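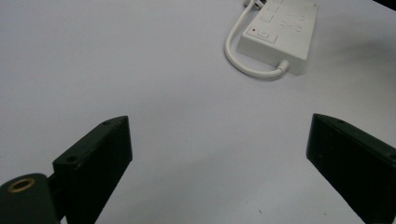
Fouad wants to know why a robot club has to think about plugs at all, when the robot is the exciting bit. It's a lovely question, Fouad, and I'm going to take my time over it, so do get comfortable!

When we at the Iscombe club began planning our robot corner, we all did the same thing. We wrote ROBOT at the top of a big sheet of paper, and then we stopped. But a robot is a bit like a pet hamster — you buy the hamster, and then you find you need the cage, the bowl, the bedding and the food as well.

So we made a second list, called "Everything Else". A robot needs electricity, and so does its computer, and so does the charger for its batteries. That's already more plugs than most walls have room for, so a power strip went on the list.

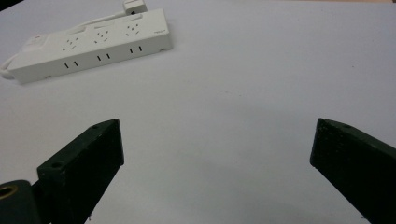

*Three sockets along the top, and a cable to plan for too.*

Now for the money. A budget is just a plan for your money, made before you spend any of it. Let's pretend you have £200. Your robot kit might use up most of that, so we put £30 in a separate envelope marked "Everything Else" before we even looked at kits. Anas thought this was terribly unfair on the robot (he wanted the bigger wheels), but he came round in the end.

Out of our £30 we set aside £18 for a good power strip and £6 for a box to keep the small parts in. Can you work out what was left? It was £6 again, and we saved it for surprises. Every project has surprises!

Before you choose a strip, ask yourself a few things. How many plugs will you need today, and how many next year? Will the cable reach the wall without lying where people walk? Would you like a switch, and a little light? 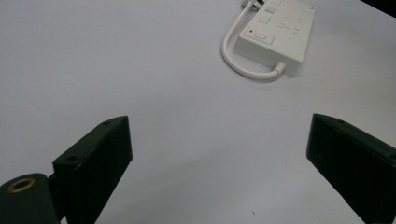
*Look for the switch, with its small red light beside it.*

Please do your choosing with a grown-up, who can check that the strip is safe for everything you mean to plug in. Never plug one strip into another, and keep drinks on a different table.

Then get a sheet of paper and draw a line down the middle. Put "Robot" on one side and "Everything Else" on the other, and write down all you can think of. Qusai's second column went over the page, and he hadn't even got to batteries yet.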